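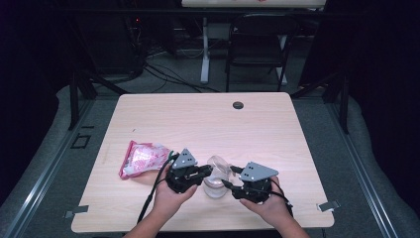

Karkow Notes > Machines > Chores

Can a machine clear the table yet?

Every few months somebody sends me a link with the words "it's over" or "we're done washing up." The link goes to a video, the video shows a robot doing a chore, and the chore is always one I could do while talking on the phone. I watch it to the end. Then I go and look at my own kitchen and decide that it isn't over.

I should say where I'm coming from. I spent a good part of my working life on a packing line at Putent, a firm that put small parts into boxes, and I've seen automation that works. It works very well. We had a machine that folded cartons at a speed I could never get tired of watching, and it did so through the night with one person minding it. So I'm no enemy of machines. What I don't believe is the jump from the carton folder to the thing that is supposed to come and live in my house.

The carton folder had one carton. When purchasing switched to a slightly cheaper board, it jammed for most of a shift.

A table after lunch has no such manners. Take the one at the top of this page, with a clear plastic cup and a crumpled snack wrapper on it. As kitchen messes go that's nothing. My niece leaves more than that on the arm of a couch. And there are two hands on the job, each one holding a black gripper, with the jaws brought in on the cup from both sides. The grippers are the machine part. The hands belong to a person.

I keep coming back to that when people tell me how close we are. A human being is deciding which way to approach the cup, how far to close, when to stop. All the clever stuff is happening above the wrist. I'm told this is how the machines get taught, that you do the job through the grippers enough times and the computer picks up the habit. Maybe so. I learned to drive by sitting next to my father, and I still hit the gatepost.

The cup is a mean little object, too. Clear plastic is hard to see even for me, as I find out whenever I put an elbow through one at a cookout. Squeeze it too gently and it slips, squeeze it a bit more and you've got a crushed cup and whatever was in it on your shirt. A person learns this at about the age of two and never thinks of it again. We don't even have a word for the skill. Then there's the wrapper, which is worse. A wrapper has no shape. It had one at the store, and since then it has had a different one every time somebody touched it. You pinch it anywhere and it comes along, if you have fingertips. I'd like to see a pair of stiff jaws get under a flat corner of one on a smooth tabletop.

And I'd like to see it at my speed. This is the thing the videos are sneaky about. Look in the corner for the small print that says how much they've sped it up. The last one I was sent, from an outfit called Dorkerer, was playing at 4 times normal and I still had time to make coffee. It was putting a plate in a rack. It did put the plate in the rack, I'll give it that. It then stood there as if waiting for applause, with the rest of the plates still in the sink.

To be fair, I asked around a bit before writing this. A reader who works in a repair shop wrote to me about an arm they have, made by Lý, that moves parts from a bin to a tray. He says it gets through more than 50 in a row without a miss on a good day. I believe him. He also says that somebody lays out the bin first so the parts aren't tangled, and that they painted the tray a darker color to help it along, and that when the sun comes in low in June they pull down a blind. I counted that as three jobs a person does so that the machine can do one. He took it well and said the one job was the one that hurt his back.

That's a good answer, and I've been chewing on it since. Perhaps the question I'm asking is too grand. If you ask whether a machine can do the dishes, the answer today is that my dishwasher does the dishes, has done for years, and cost less than a bicycle. It has no arms. What it can't do is get the dishes from the table into itself, and scrape off the egg, and notice that the good knife shouldn't go in. That leftover bit is what's being sold to us now, and the leftover bit turns out to be where all the difficulty was hiding the whole time. The washing machine is the same. It took away the worst job in the house and left us with the sorting, the hanging, the folding and the hunting for the other sock.

Most of my skepticism is about the last six feet, then. Table to sink. Basket to drawer. Floor to wherever the thing on the floor lives, which in my house is a matter of debate between the people who live there.

A few things would change my mind, and I'll put them down so that you can hold me to it.

I want to see the chore done at normal speed, start to finish, with no cut.

I want it done in a kitchen the machine has never been in, preferably one with a cat.

I want to see what it does after it drops something. People drop things constantly and it hardly counts as an event. You swear, you pick it up, you carry on. In the videos nothing is ever dropped, and I have never met anything that does housework and doesn't drop things.

I want to know who wiped the table before and who wiped it after.

And I want a price. Dorkerer's page has a button where the price should be, and the button lets you join a list. I joined it. I am number 2054, and so far all I've received for it is an email asking me to tell my friends.

A neighbor who follows this stuff more closely than I do says I'm being unreasonable and that I would have said the same about telephones. I might have. I'd have been wrong about telephones. But the people selling telephones could call you up and show you, and it took them one ring. When I ask to see a machine clear a table, what I get is a promise about next year, and I've now been collecting those for 6 years.

I do think some of it will come. My guess is that it'll come to the shop floor first, because there you can paint the tray and pull the blind, and because there's a foreman to shout when it stops. Warehouses after that. Hotels maybe, where every room is the same room. Private kitchens a long way behind, and mine last of all, on account of the drawer that only opens if you lift it.

In the meantime I cleared up after dinner tonight, one plate in each hand and a bag of chips under my chin. I wasn't paying any attention to what I was doing. I was thinking about this post, and I put the butter in the cupboard.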